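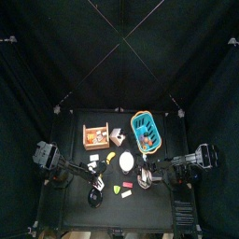
Fig. 2.1 A wooden crate near the back edge of a black tabletop

Chapter 2
Remembering the Dead at Crenshaw

The village of Crenshaw lost 39 men in the First World War. Their names are cut into a stone cross beside the Leltska road, and each April a short service is held there at dawn. This chapter looks at how the cross was paid for, who chose the wording, and why two names were added later. Before you read on, find out where the nearest war memorial to your school stands and copy down its inscription.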